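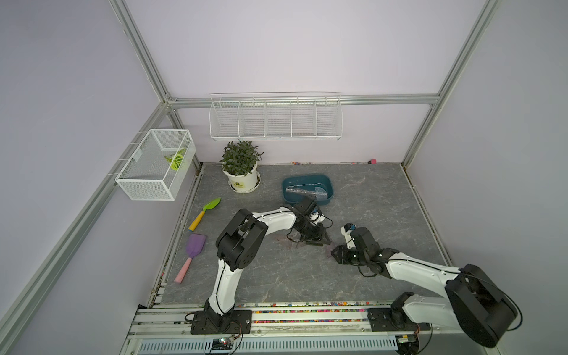 Potted plant and wire shelf rack, Hikemport.

Skellineck Community Gardens — Progress Report to the Kaimal Fund
July | Prepared by Jagadeesh Poojary

Planting at the Gultham site is complete. Of 120 plots, 77 are now leased to local households and a further 13 are reserved for schools. Irrigation works ran over budget, and the shortfall was met from the contingency line. Soil testing at Hikemport continues — results will be included in the next report. Amândio Correia has assumed responsibility for plot allocation.

20 shares | 0 comments

Related items
Water Use at Gultham
Plot Lease Conditions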